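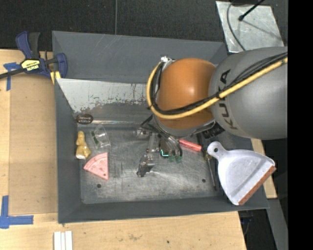
Cleaning and Touching Up a Painted Metal Bin

Applies to gray Gilow and Fontana bins with a coated interior. Allow 2 hours of working time, plus drying.

You will need: dish soap, a nylon brush, two cotton cloths, 220-grit sandpaper, masking tape, metal primer and a matching enamel. I use Mivenard gray.

1. Empty the bin. Sort the contents by material before setting them down. Clear plastic cups scratch easily and should not share a tray with figurines or anything that has a hard base. Tags with small lettering go in an envelope.

2. Brush out loose grit, working from the walls toward the floor. If the floor has drain holes, clear them from the inside with a wooden skewer.

3. Wash with soap and warm water. Rinse, then dry with a cloth. Leave the bin tilted for 15 minutes so the corners drain.

4. Check the coating. Pale scratches that do not catch a fingernail can be left alone. Chipped paint with a ragged edge needs sanding, or the new coat will lift along the same line.

5. Sand each chip until the step between paint and metal can no longer be felt. Wipe off the dust.

6. Mask the floor. Bare metal floors are not painted — the finish wears off and marks the contents.

7. Apply one thin coat of primer and two of enamel. Follow the drying times on the can.

8. Wait 7 days before putting anything back.

Scuffs on the floor can be reduced with a fine abrasive pad, used in one direction only. Deep scratches will remain.

Patricio Lucero
Updated 20 December 2023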